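Enough with the tie-in toys already

13 December 2023

Ok quick rant before the kids get home. Every show my two watch now has a toy line before the second episode is even out. Rilametti did it. Batach did it, and the Batach stuff is worse, because every figure says one catchphrase and then you own a catchphrase for the rest of your life.

We got the Rilametti castle last February. 15 pieces, a button that sings. Played with for a weekend, maybe. Meanwhile the hand-me-down play food from my sister comes out every single day. No show. No song. Kids make up there own.

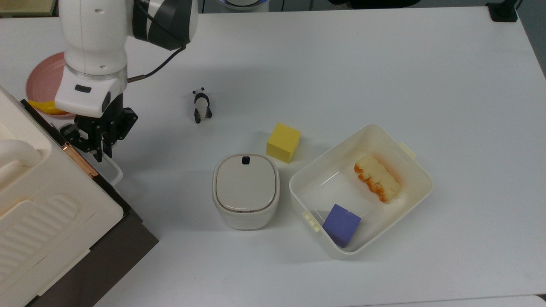

Pink plate, and the yellow tip of something banana-shaped.

And the reviews! The Ikcombe playset has 2,516 of them and I read way too many. Half are written the day the box was opened. Tell me in six months. Tell me if the doors still on.

I'm not saying buy nothing. My daughter loves her Bouzid doll and I'm glad we got it. But she asked for it for a year, she didnt see one ad and melt down in the cereal aisle.

So wait a bit. See if they still want it after the season ends. Mine mostly forget.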